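Home
Tips & Fixes
Playroom and Kitchen Table

Taming the letter pieces (with plates you already own)
2025-10-17

If you have a child between three and seven, you have letters. Little colored ones, on the fridge, under the fridge, in the toe of a rain boot. We've got them from two different sets plus a bag my sister-in-law passed along in August, and for a long while they all lived in one big shoebox that got tipped out on the rug every afternoon and scooped back in (mostly) before dinner.

I've tried the fancy answers. I bought a Vilgate drawer cabinet with those tiny see-through drawers, one per letter, and it was lovely for a week! Then the drawers started getting pulled all the way out, and you can guess the rest. It holds my screws and picture hooks now and it's great at that.

What stuck in our house is plates. Plain old plates, the kind you get for picnics, one color each. Ours are a mix of Mendoza ones from the thrift store and a couple of leftovers from a birthday party. You put a few letters on each plate, leave one plate empty, and the empty one is where the word gets built. That's the whole system, and I still get emails about it, so I'm writing it out properly.

Start with the table. A slick white tabletop is a pain because everything slides and the pale pieces disappear against it. I cover ours with brown paper, the kind that comes on a roll, and tape it underneath at the corners. Don't tape on top, little fingers will find the edge in ten seconds. A plain brown cloth does the job too if you don't mind washing it, just iron out the folds or the plates will rock.

Then the plates. Go for a bit of a rim, enough to stop a letter from shooting off when somebody grabs at it, but shallow enough that a small hand can pick a piece up flat. Cereal bowls look like a good idea and they aren't, the letters pile up in the bottom and you're back to the shoebox. 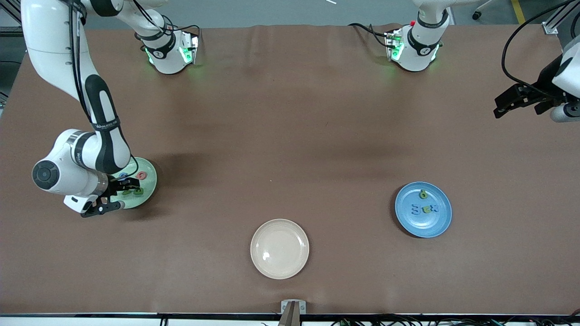 Now, how many to put out. I used to dump a good handful on every plate and wonder why my youngest wandered off. Four to a plate is plenty. She can see all of them without digging, and if she wants a letter that isn't there she has to come and ask me for it by name, and I'll take that as a spelling lesson any day. With my older one I go up to 8, but spread out, never stacked.

People ask whether to sort by color or by letter. I do neither, most days! Sorting by color is a nice game all on its own (red ones here, blue ones there, off you go) but it's no help at all when you want to spell "dog." If we're making words I pick out the letters for two short words, mix them up over a couple of plates and let the kids work it out. Dilek Avcı, who runs the story hour at our library, puts the vowels on one plate and the rest on another, and I've been meaning to steal that.

A few odds and ends I've picked up:

Wash the pieces in a mesh laundry bag, in the sink, with warm water and a drop of dish soap. I did put a bag of them through the dishwasher once and we lost a lowercase "r" to the heating element. The smell hung around for days.

Check the backs of the magnetic ones now and then. If a magnet is loose or gone, bin the letter, and find the magnet before anybody else does.

Crayon on the plastic comes off with a dab of baking soda on a damp cloth. Marker takes longer. I use a bit of rubbing alcohol when the kids aren't around and rinse it well.

For putting away, I stopped using the shoebox and moved to a flat Brasico cookie tin. The plates stack, the tin sits on top, and the whole lot goes on the shelf by the cookbooks. Tip each plate straight into the tin over the table and you won't be hunting for letters on the floor.

Don't throw out the odd ones. A spare "q" makes a fine game counter, and I've got a capital "M" with a chipped leg that's been holding up the grocery list since forever.

One question from last time, about whether paper plates will do: sure, for an afternoon. They bend when you carry them, though, so put them down first and load them on the table. And if yours are the foam letters, skip the rubbing alcohol and stick to soap, it can make the color run.

Next up I'm tackling the puzzle shelf, so if you've found a way to store puzzles with busted boxes, leave it in the comments please!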